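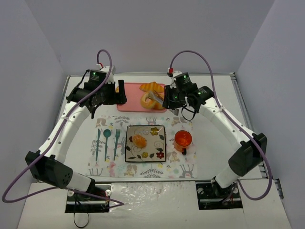
*Pink tray at the back of the white table, grey-lavender walls on three sides.*

## The white table, Grosham

6 August 2018

A short page for people who have asked about the table and the walls round it. The room is on the ground floor at Grosham and the table has been in it since we moved over from the old Entili building. Notes are by Rhea Mercado, who also chose the colours.

**Walls.** Back, left and right, all the same plain colour. The two sides open outwards towards the front, so you can get at the table without knocking your elbows. The paint is Drestmont matt, two coats, and it took longer to dry than the tin said. We tried a plain white first and found it tiring to look at for a whole afternoon. The grey has a bit of lavender in it, more on dull days than bright ones.

**Tabletop.** White, wiped down with a damp cloth at the end of the day. No cream cleaners please, they leave a film. Pencil comes off with an ordinary rubber. Ballpoint does not.

**Rails.** A thin metal one runs along the rear edge and meets another at the left. The one on the right is aluminium and longer. Crumbs and dust collect along the back one, and a dry paintbrush gets them out better than a cloth does.

**Tray.** Pink, rectangular, and kept in the middle at the back. It came from Aserora in a pack of 24, most of which went upstairs for stationery. Pink was what they had left, but it is easy to find against the white and we would order it again. Warm water and washing-up liquid is enough - it doesn't go in the dishwasher.

**Still to do.** The walls need touching up low down, probably in September. There is about half a tin left on the shelf by the door, with the colour written on the lid. If you use the last of it, leave the lid so we can match the next one.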